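Notes for Session 6: Task Sequencing and Grasp State in Drawer Manipulation

Reading before class: the Ruvemano planner guide, chapters on skill interfaces and failure codes. Bring your skill graph from the last assignment. The Gosselin parser is needed for the second half.

6.1 Where the sequence breaks

A drawer task looks short when written out: open the drawer, approach the object, grasp, lift, transfer, release, retract. Each of these is a skill with a precondition and a postcondition. Most of the failures in the Tirance logs come from the joints between skills, where one skill's postcondition is looser than the next one's precondition. A grasp skill that returns "closed" says only that the fingers stopped moving. The lift skill needs "object held".
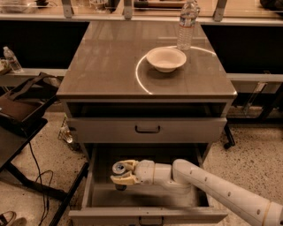

Manipulation Software Group - Course Notes

With the gripper down inside an open lower drawer, the planner has three constraints active at once. The forearm must clear the front lip. The wrist must stay above the drawer floor by the margin set in the config. The fingers must close on a small cylinder whose pose was estimated before the arm entered the view. The third is the weakest. From a head camera, the wrist and fingers hide part of the object as the hand gets close, so the estimate goes stale when it is needed most.

Three ways to handle this, in increasing order of cost:

Freeze the last good pose and servo to it open loop. Works if the drawer does not move. A light drawer on smooth rails moves when the hand touches it.

Track the drawer front and store the object pose in the drawer frame. The handle is a good feature if it stays in view. The transform costs almost nothing at run time.

Use a wrist camera for the final approach. Best accuracy, but the handover between camera frames has to be calibrated and checked.

The assignment uses the second. Store poses in the drawer frame and re-express them in the base frame on every control tick.

6.2 Reflective tops and the depth mask

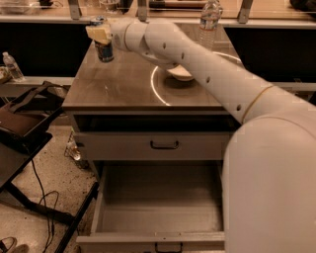 Depth on a glossy surface is the main source of false obstacles in this module. A time-of-flight or structured-light sensor may return a missing value, or a point below the true surface, wherever a light source is mirrored toward it. In the color image the same places show up as saturated pixels, like the white arc that curves across the cabinet top around the bowl. The mask builder in Banover thresholds on saturation, dilates the result by 6 pixels, and marks those depth values as unknown. Unknown is a separate label from free. If you write unknown cells as free, the planner will route the elbow through them; if you write them as occupied, it will often find no path at all. Fill unknown cells from the fitted plane of the cabinet top, and only inside the polygon of that plane.

Transparent bottles are a separate problem and the saturation mask does not catch them. Use the color segmentation to place a bounding cylinder and add it to the collision scene by hand. Do not trust the depth inside the segment.

Also subtract the robot from the cloud before fitting the plane. The self-filter needs current joint angles with matching timestamps. A lag of 44 ms is enough to leave a thin shell of arm points in the cloud during a fast move, and the planner will then report the arm in collision with itself.

6.3 Release and retract

Placement on the cabinet top has its own postcondition. "Fingers open" does not mean "object at rest". The release skill should run in this order:

1. Lower until the vertical force passes the contact threshold.
2. Hold for 19 control ticks.
3. Open to the release width stored with the grasp, not to full width.
4. Retract along the approach axis.
5. Re-estimate the object pose once the hand is clear.

Step 3 matters when neighbors are close. Full opening sweeps more volume than the collision check assumed.
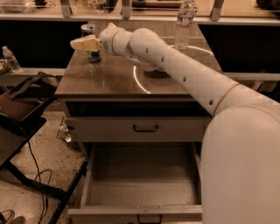 Step 5 is the one students leave out. Without it the world model keeps the pose predicted at release, and every later skill inherits the error. Compare the new estimate with the predicted one and write both to the log. If the difference is over tolerance, return PLACED_OFFSET and let the sequencer decide - the skill itself should not retry.

The drawer state also belongs in the world model at this point. An open drawer is an obstacle for the base and for the lower links. Keep its extension as a continuous value; a boolean loses the half-open cases.

6.4 Assignment

Run your sequencer on log 377. Report, for each skill boundary, the postcondition returned and the precondition checked. Mark any pair where the first does not imply the second, and propose the smallest change that closes the gap. Two pages, plus the graph file.

Questions on the parser go to Audrey-Anne Gauthier. Due Sat 17 August.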